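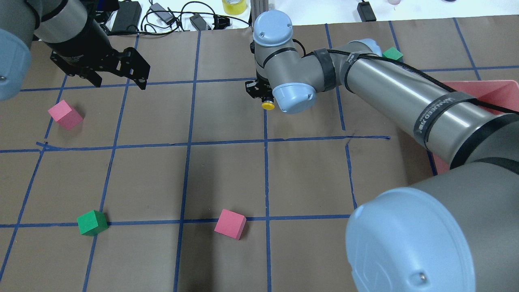
Fandow Coatings releases Nultia interior primer and revised surface preparation guide

GILLVILLE, 2026-04-13 – Fandow Coatings has released Nultia, a waterborne acrylic primer for interior drywall, plaster and previously painted trim. The product is supplied in white and mid-grey and replaces the company's existing drywall sealer, which will be withdrawn from sale in September. Colour-matched tinting is available at the Gillville plant and through Tkachuk trade counters.

Nultia is formulated as a single-coat primer on sound, sanded drywall compound. Two coats are specified over bare plaster and over patches where filler exceeds 3 mm in depth. The primer can be applied by brush, roller or airless sprayer and is compatible with waterborne topcoats in matte, eggshell and semi-gloss finishes. It is not intended for exterior use, floors, galvanized metal or surfaces subject to standing water.

Trial program

The formulation was assessed on 2,105 test panels at the company's Gillville laboratory over 12 months. Panels were conditioned at controlled temperature and humidity before coating, then tested for cross-hatch adhesion, hiding and tape release. In the tape release series, 94 per cent of panels showed no visible lifting of the primer film at the masked edge. Most of the remaining panels had been masked before the recommended cure time had elapsed.

"Edge lifting was the fault most often reported to us with the old sealer," said Rasha Jaber, technical manager at Fandow Coatings. "We changed the binder to address it, and we have rewritten the masking section of the guide so that cure time is stated separately from recoat time. The two were being read as the same figure."
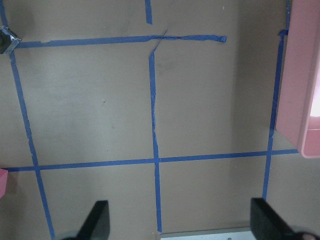
Blue painter's tape on a tan surface.

Revised preparation guide

The surface preparation guide issued with Nultia supersedes all earlier editions. Principal changes are as follows:

Masking. Tape should be applied to a clean, dust-free surface without stretching and pressed down along its full length. Removal is by pulling back slowly at a shallow angle. Tape that has folded onto itself should be replaced.

Sanding. The recommended grit for drywall compound is now given by finish level. Dust is to be removed by vacuum and damp cloth before priming.

Moisture. Maximum moisture readings have been added for plaster and for softwood trim.

Storage. Opened containers should be resealed and protected from freezing. Product that has frozen must not be used.

Volodymyr Marchuk, trade sales lead at Tkachuk, said contractors had asked for a shorter document. "The cure table is on the first page now. Crews can keep that page on site and leave the rest in the truck."

Availability

Nultia is available to trade accounts immediately in 3.78 L and 18.9 L pails. Retail supply will follow once existing stocks of the drywall sealer have been cleared. Current safety data sheets and the revised guide can be requested from the Gillville office or any Tkachuk trade counter.

Media contact: Rasha Jaber, Fandow Coatings, Gillville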